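Skornine Build Report: Hand-Held Grippers for Teaching a Robot to Tidy Up
Semester project, April 24, 2019
Partner: Riku Sasaki

Okay, so this was meant to be a six-week build and it ate the whole semester. Riku and I wanted a pair of grippers you hold in your own hands, so you can do a chore the ordinary way and save the movements for a robot arm to copy later. We called it Skornine (Riku's name for it, I've given up asking). Everything was put together at Pivari, the shared workshop over the bike shop, where we had a bench from February on.

The chore we settled on was cloth and a basket. Cloth is horrible to work with and we knew that going in! 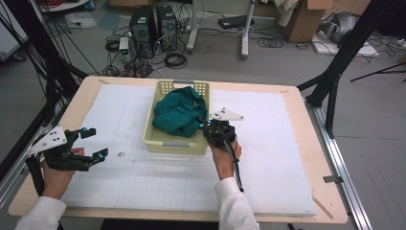
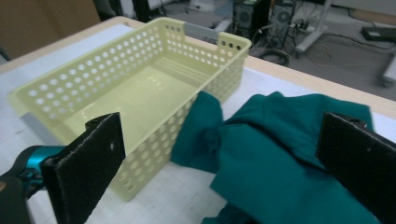 Basket and cloth at the bench, with the grippers in hand.

We started with socks, which were too small, and then a bath towel, which was so heavy it kept sliding out of the jaws. Smaller cloths were a much better fit for the opening we had to work with — though they still fold up on themselves in a new way every single time, and I got very tired of shaking them out between takes.

The finger pads took the longest. Our first ones were printed in one piece with the jaw, and every time we wanted a different shape we had to reprint the lot. Riku redrew them so the pad bolts on by itself. After that we could try a new one in an afternoon, and we went through a lot of afternoons. The smooth pads let the fabric slip. The ones with deep teeth grabbed it beautifully and then wouldn't let go, so you'd open your hand and the cloth would just hang there. We ended up somewhere in between and I'm pretty happy with it.

Tracking was my half. The marker plates have to stay visible while your wrists are doing all sorts of things, and my first mounts sat too flat, so the plates dropped out of view whenever I reached down. I tilted them and moved them further back. That fixed most of it, but it also put more weight on top of the hand, and after a long session you do feel it in your forearms. Riku reckons we could hollow out the mounts. I reckon Riku should print them, then.

Cables were the other headache. We tried running them up the sleeve with elastic bands (don't, it pinches) and then just letting them hang, which works as long as you remember which way you turned.

By the end we had 628 takes saved, and 46 of those had to be thrown out, nearly all for lost tracking. Our plan had said 3,000, which looks pretty silly now. Neither of us had allowed for how slow it is to reset the cloth, check the recording and label it before the next go. The labelling script was called Plesula and it crashed if you put a space in the file name. I lost a full evening to that before I noticed.

Money: we spent $1,029 all up, with the biggest chunk going to motors and sensors we bought before we'd finished the drawings. Two of the motors are still in their bags. If you're doing a build like this next year, print a rough one first and wave it around for a week before you order anything.

What's left to do in May is the part we've been putting off, playing the takes back on the arm in the Miyazaki room downstairs. We have it booked for two afternoons. Riku is writing the playback code and I'm redoing the left mount, which has a hairline crack along one of the screw holes. The drawings and the parts list are in the project folder, and the spare pads are in the drawer under our bench if anybody wants to borrow a set.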